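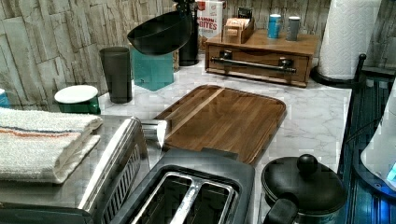 Workspace for the counter-clearing task, with the cutting board in the centre and the toaster at the front.

Setting Up and Recording the Counter-Clearing Task

Student robotics project, manipulation stream
Written by Tharushi Kanagaratnam. Last revised 13/06/2025.

This page covers set-up, calibration check, recording and labelling for the counter-clearing task. It assumes you have finished the Galtalik arm induction and can log in to the Trarkis recording software. If you have only used the bench rig, read the bench-to-kitchen notes first, as the coordinate convention changed in October and the old launch files will load without an error and then place the origin at the wrong corner.

The task is defined as follows. The arm starts at its home pose. It picks up one target object from the cutting board, moves it to a nominated placement zone and returns to home. Objects at the back and front of the counter are treated as obstacles unless the episode sheet lists them as targets.

What you need

Galtalik arm with the two-finger end effector
Overhead camera on the fixed mount
Project laptop with Trarkis installed
Printed calibration target, flat, no creases
Episode sheet for the session
Painter's tape and a tape measure
Lint-free cloth

1. Prepare the counter

Unplug every heating appliance at the wall before the arm is powered. Check that each one is cold by hand. The toaster and toaster oven stay in position during recording, and their cords must be routed behind them and taped down.

Leave the clutter where it is. The point of the kitchen set is that the planner has to deal with a crowded work surface, and students have a habit of tidying before they record. A cleared counter produces episodes we already have plenty of from the bench rig. Move an item only if it is inside a placement zone or could tip onto the arm.

There are two placement zones. Zone A is the strip of bare counter between the cutting board and the wooden organizer. Zone B is the strip to the right of the board, near the dark metal rack. Mark the corners of each with small pieces of painter's tape. Do not run tape along the full edge, as the segmentation model picks up a continuous line as an object boundary.

The cutting board can sit at a slight angle. Do not square it to the counter edge. Record its angle on the episode sheet at the start of each block and again at the end. If the two readings differ, the board has slipped, and the block needs to be flagged.

2. Control the lighting

The board has a glossy finish, and so do several of the items along the backsplash. Pale streaks on the board are acceptable provided they do not fall across the target object. If they do, rotate the target or shift the lamp. Do not change camera exposure partway through a block.

Lock exposure and white balance in Trarkis under Capture, then Fixed Values. Let the camera run for 60 seconds before locking. The white counter will otherwise pull the exposure down during the first few episodes and the depth confidence map will be unusable at the far edge.

3. Check the calibration

Full calibration is done by the stream lead. You are only running the check.

Place the calibration target flat on the board and open Trarkis. Select Tools, then Verify Extrinsics. The software captures nine frames and reports a reprojection error in pixels. Compare it with the limit written on the front page of the rig logbook. If it is over the limit, wipe the lens with the cloth and run the check once more. A second result over the limit means the session is cancelled. Do not attempt to correct it by editing the transform file.

Remove the target before moving on. The arm will treat it as a graspable surface.

4. Set the keep-out volumes

Keep-out volumes are stored in the Khondokar planner configuration as boxes in the counter frame. Load the kitchen preset, then adjust it to match the current layout. Four areas need particular attention.

The front edge. The toaster overlaps the front of the board, so its volume has to be fitted closely. A generous box here will block most approach paths to the near side of the board. Use a margin of 9 mm on the side facing the board and leave the preset margin elsewhere.

The pot at the front right. Include the knob on the lid and the short handle. The preset models the pot as a plain cylinder and misses both.

The tilted black pan at the back left. Its rim leans toward the work area, and a box drawn from its base will be too shallow. Measure to the foremost point of the rim.

The paper towel roll. Extend the volume to the ceiling of the planning space. The holder post must be inside it.

After editing, select Preview and sweep the arm model through the test path. Any contact is drawn in red. Save the configuration under the session code, never over the preset.

5. Dry run

Set the speed limit to the lowest value. One person holds the emergency stop and does nothing else. A second person operates the laptop. Run the path to Zone A with no target, then the path to Zone B. Stop the arm if it hesitates over the front edge for longer than a moment, since this usually indicates two overlapping volumes.

6. Record

Place the target on the board according to the episode sheet. Start the recording, confirm that the frame counter is moving, then trigger the task. Wait for the arm to return to home before stopping the recording. Episodes trimmed early are rejected by the importer.

Keep failed grasps. Mark them F on the sheet with a short reason code. The current set has 106 accepted episodes against a target of 1,000, and failures count toward the total as long as they are labelled.

7. Label and upload

Open the session in Flisley and confirm the automatic object masks on the first frame of each episode. Errors to look for:

Lid and body of the pot split into two objects
Folded towel merged with the top of the toaster oven
The two cans on the organizer merged into one object
Stone tile joints in the backsplash detected as edges of foreground items
Chrome or brushed metal areas with holes in the mask

Correct the mask on the first frame only and propagate forward. Partly visible objects at the image border take the label "truncated" in addition to their class. Where you can't tell what an object is, use "unknown container" or "unknown appliance". Guessed classes are harder to find later than unknown ones.

Upload the session folder, the planner configuration and a scan of the episode sheet together. Uploads missing any of the three are held in the queue.

8. Shut down

Return the arm to the parked pose, cut power at the controller and fit the gripper cover. Peel off the tape markers and wipe the counter. Appliances can be plugged back in once the arm is isolated. Sign the logbook with the session code and the reprojection error from step 3.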